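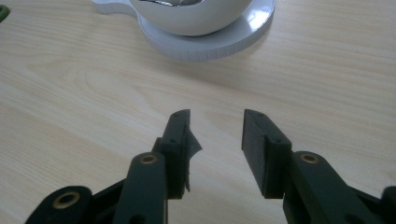 Good morning, everybody, and thank you for getting up for a talk about salt on a Saturday. (Wait for the people at the back to find chairs.) My name is Orysia Hrynyshyn, I have been a dietitian at the Rirkside clinic for 22 years, and most of what I know about salt I learned from people who were trying to eat less of it and not having much fun. We're going to talk about blood pressure, about soup, and about bread, which surprises people. If you have a white cup in front of you on a pale wooden table, like the one on the screen, then you are sitting just the way most of my clients sit when we have our first chat. I like to start at the table, with whatever they had for breakfast.

Ask for hands: who has been told to cut down on salt? Who was told how? (There are usually far fewer hands the second time. Let that sit for a moment.)

The saltshaker. Most people arrive thinking this is where the trouble is, and they have often put it away in a cupboard already, bless them. For most of us, though, the bulk of our salt comes in food that was salted before we bought it – bread, cheese, ham, canned soup, sauces, anything in a packet with a sachet inside. So by all means leave the shaker in the cupboard, but please look at the other shelves too.

Reading the label. Hold up the soup can here and pass the second one around. Go slowly, the print is tiny. The line we want says sodium, in milligrams. Mine says 600 for one serving, and then you look at the serving size and find that the can holds two. I don't know anybody who eats half a can of soup. Compare with the other can, which is 128 a serving and tastes fine once you put some pepper and a squeeze of lemon in it.

Tell the story about Krishnamoorthy Panicker and the pickles, if there's time. He gave me permission. He loved his lime pickle and was not going to give it up for me or for anybody, so we left the pickle alone and changed his bread and his lunch meat instead. He still comes by in August with a jar for the office.

Taste. Your tongue does get used to less, and I promise it is easier if you come down gradually over several weeks. Things to try: garlic, vinegar, toasted cumin, fresh herbs, a little mustard powder. Rinse canned beans. Cook the rice without salt and let the curry or the stew do the work.

A word of caution, and please say this part clearly. Salt substitutes often contain potassium, and that can be dangerous with kidney trouble or with some blood pressure pills. Check with your doctor or pharmacist before you buy one. Don't stop any medicine because your food has improved, either.

Questions, then break. Saranya Pisharody has the recipe sheets by the door, 9 recipes this time, and the lentil one is Myrtle Benavides's and is very good cold. Remember to get both soup cans back.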